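Recording Demonstrations on the Two-Arm Bench

Brirnamton Teaching Laboratory - Operator Instructions, Part 4

These instructions apply to all operators who record demonstrations by remote control for the Jendstead desk-tidying project. Operators must have completed the introductory session with Clyde Pennington before working at the bench without supervision.

Before you begin

Confirm that the emergency stop is within reach of your chair. Start the Brolberg control software and wait until both arms report ready. Move each arm slowly through its range once, using the leader handles, and check that the cables at the wrists do not pull tight.

Setting out the desk

The desk layout consists of a lamp, a potted plant, a pair of scissors, and a supply tray holding sticky notes and writing tools. The lamp and plant belong at the far side, by the upper rail. They serve as fixed items and are not to be handled during a demonstration. The scissors and tray may be placed anywhere that both grippers can reach, and their positions should change between recordings.

Place the scissors flat, with the handles toward the operator's side. Writing tools may extend past the edge of the tray - this variation is wanted in the training data and should not be corrected. 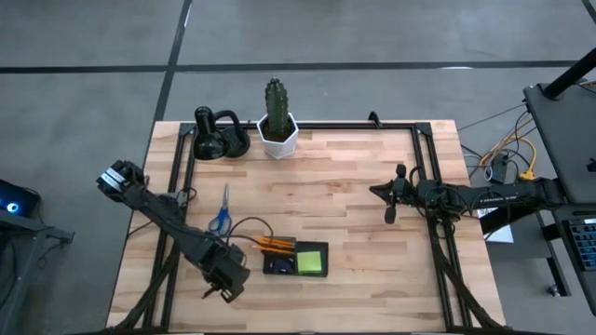
Recording a demonstration

1. Bring both grippers to a position over the wood, clear of all items, and hold still for a moment before pressing Record.

2. Steady the tray with one gripper. Use the other to pick up the scissors by the handles and set them down beside the tray.

3. Straighten the writing tools, one at a time if necessary. Move at an even pace. Pauses of more than a few seconds should be avoided.

4. Open both grippers, raise the arms, and press Stop.

If an item is dropped, recover it and continue, provided it remains on the table. If it falls to the floor, stop the recording and mark it as failed. Do not reach between the arms while they are powered.

Session length and storage

A full session consists of 50 demonstrations and should not exceed 60 minutes. Operators who become tired should stop early, as hurried movements are difficult to remove from the set later. Files are saved to the Jireš folder under the operator's initials. The project requires over 3000 accepted recordings by the end of September.

Questions about rejected recordings should be addressed to Eifion Bevan.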